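# Chapter 5: Learning a Placing Task from Hand-Held Demonstrations

In the last chapter, training data came from a person steering the robot arm from a distance. The method in this chapter leaves the arm out of the collection step. A person holds the gripper, does the task by hand, and a camera on the tool records it. The learned policy is later run on an arm fitted with the same fingers. 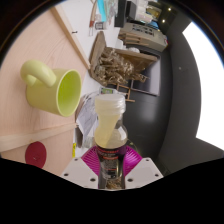
*Reading time: 5 minutes*

Our running case is the Skondthorpe placing study, carried out with the Carrilho hand-held gripper. The task is short. A capped container with a dark label has to be set down on a dark red disc, with a yellow-green mug close by on the same wooden surface. The fingers are ribbed and flexible, so they bend around a curved side and the operator does not have to line them up exactly.

Each demonstration is stored as a series of camera views, the path of the tool through space, and the width of the grip. The path is worked out from the video itself. This step fails most often when the camera sees too little detail, for example when it points at a blank wall for too long. A room with furniture and other objects in it gives the tracker
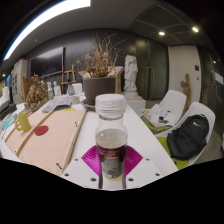
many fixed points to follow, and the wide lens keeps a good number of them in view even when the gripper is close to the table.

The study team recorded 363 demonstrations in March. Those with a broken path were removed, which left more than 300 for training. The policy, named Zisitden, takes the 2 most recent views as input and predicts a short run of tool motions. Only the first part of that run is carried out before a new prediction is made – Section 5.3 explains how the length is chosen.
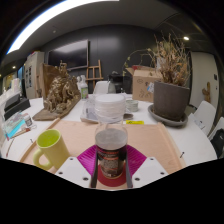 **Figure 5.3** Gripper fingers on either side of the jar, with the red disc beneath it.

Release is the hardest part of the task to learn. In many demonstrations the hand pauses before the fingers open, and the views recorded during the pause look almost the same. A policy given single views cannot tell how long it has been waiting. Section 5.1 begins with this problem and compares two ways of trimming the pauses from the data.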